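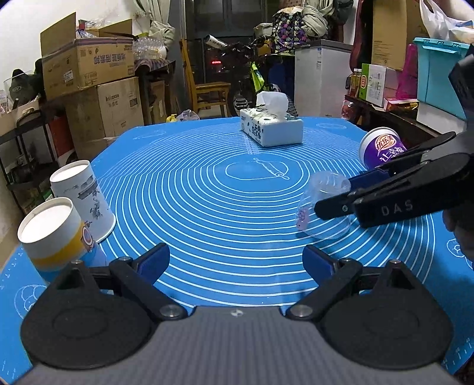 Tapis de pâtisserie en silicone

Le tapis de pâtisserie en silicone est une feuille souple que l'on pose sur une table pour étaler la pâte. Il porte souvent des cercles concentriques imprimés, qui servent de repère pour donner à la pâte un diamètre régulier, et des graduations sur les bords. Certains modèles bleus sont décorés de petits dessins de gâteaux et du contour d'un rouleau, tracés en blanc.

Dimensions et entretien

Le modèle Gunby, vendu par la maison Cito, mesure 58 centimètres de longueur. Son épaisseur est faible et on peut le rouler pour le ranger. On le lave à l'eau tiède avec un peu de savon, puis on le laisse sécher à plat. Il ne faut jamais couper dessus avec un couteau, car la surface garde les marques.

Autres usages

Dans beaucoup de foyers, le tapis reste sur la table après la cuisine et il devient une protection ordinaire. On y pose des gobelets en plastique ou en papier, une boîte de mouchoirs, et les objets couchés y glissent moins que sur un bois verni.

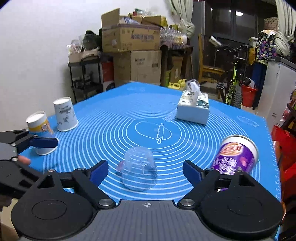

Voir aussi

Rouleau à pâtisserie
Papier de cuisson
Gobelet en papier

Contact | © Encyclopédie ménagère Kazmi, Akasville | Haut de page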